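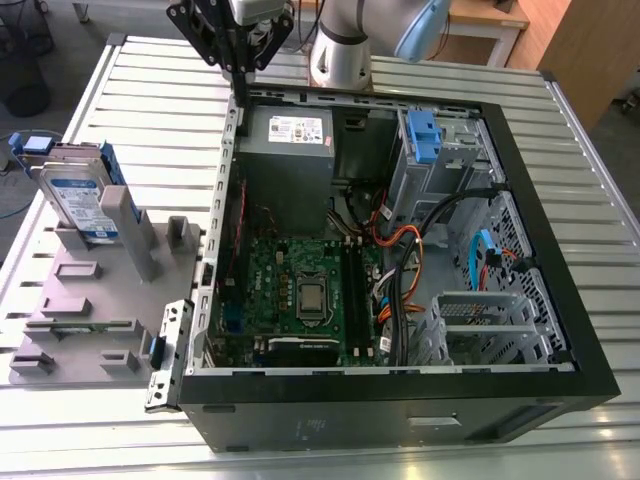

4. Recording Demonstrations: Computer Case Tasks

Revised 26/01/2026 by Florence Gosselin. Replaces the February release of this section.

This section covers recording on the desktop tower station. It assumes the arm has been homed and the cameras calibrated as described in Section 3. If you are recording on the cable board or the bin station, go to Section 5.

4.1 Before you start

1. Unplug the tower from the wall and remove its side panel. Press the power button on the tower once after unplugging it to drain what is left in the supply.

2. Lay the tower on its side on the slatted table with the open side up and the motherboard facing you from above. The front of the tower faces the operator.

3. Set the fixture plate to the left of the tower. Leave a gap between the plate and the case so that the gripper can come down on either one without touching the other.

4. Check that loose cables inside the case are not lying over the processor or the memory slots. They can loop through the rest of the case as they normally would. Do not tie them back any more than they already are – the system is meant to learn with cables in the way.

5. Place the parts for the task in their slots on the plate. A hard drive goes in standing on edge. Memory modules go in the narrow slots.

Note: The fixture plate is printed and will wear. If a part leans in its slot or has to be forced, take the plate out of use and ask Pushpa Goel for another one.

CAUTION: Never record with the tower plugged in, even if it is switched off. A dropped screw or a closed gripper can short the board.

4.2 Checking the cameras

The station records from a fixed camera beside the table and from a small camera at the wrist. Both must be running before an episode is started. The Gundo recorder will not stop you from saving an episode with one view missing, so check for yourself.

1. Open the Gundo recorder and select Live.

2. In the fixed view, check that you can see the full front edge of the tower and the whole fixture plate. Move the tower if needed. Do not move the camera.

3. Bring the arm over the case and look at the wrist view. The gripper fingers should show along the bottom of the picture with the inside of the case beyond them.

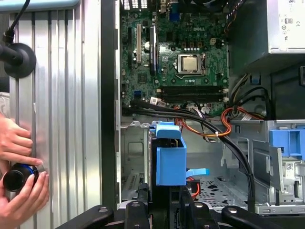 Figure 4-2. Wrist view over the open case, with the gripper fingers at the bottom.

4. Open and close the gripper once. The fingers should stay in the same part of the picture each time. If they have shifted, the camera bracket is loose. Tighten it and repeat the wrist calibration in Section 3.

5. Wait 30 seconds and look at both views again. If either one has frozen, restart the recorder.

Note: Shiny metal such as the table rails, the power supply and the processor lid may show bright spots. This is acceptable as long as the part being handled is still clear.

4.3 Recording an episode

An episode is one complete attempt at one task. It starts with the arm at the ready position and ends when the arm has returned there.

1. Choose the task from the list. The name must match the task sheet exactly. "Drive to bay" and "drive to fixture" are separate tasks and are stored separately.

2. Type your operator name. Use your own, even when you are filling in for someone else.

3. Press the left foot pedal. Wait for the tone before you move the leader arm.

4. Carry out the task at an even speed. Short pauses are fine. If you need to stop and think for more than 3 seconds, discard the episode.

5. Return to the ready position and press the left pedal again.

6. Mark the episode Success, Recovered or Failed. Use Recovered when a grasp slipped or a part caught on the case and you corrected it in the same attempt.

7. Reset the parts by hand and check that the case has not slid on the rails.

Keep the Recovered episodes. New operators often delete them because they look untidy, but the Nikolaidis training set is short of corrections and we would like more. Failed episodes should be kept too unless the cause was a fault in the station.

CAUTION: Come straight down over the drive and lift it clear of the case edge before moving sideways. Side loads can bend the fingers or crack a post on the fixture plate.

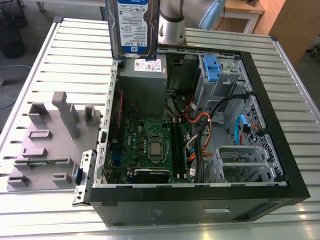
Vary the starting layout as you go. After every 2 saved episodes, turn the tower slightly or shift it along the rails, and let the cables fall where they will. Keep the fixture plate to the left of the case in all of them. A full set for one task is 173 episodes, and it does not have to be recorded in one sitting or by one person.

4.4 Ending a session

1. Move the arm to the park position and press the stop button.

2. Select Close Session. Wait for the file check to finish before you shut the recorder down.

3. Write down any layout, part or lighting change in the session notes. "Different drive from this morning" is enough.

4. Return loose parts to the Mastitz tray. The tower can stay on the table.

If the file check reports missing pictures, do not try to repair the session yourself. Leave it where it is and tell Sushil Pathak or Mal-soon Yoo, who can pull a second copy from the Stidalley server until the end of the week.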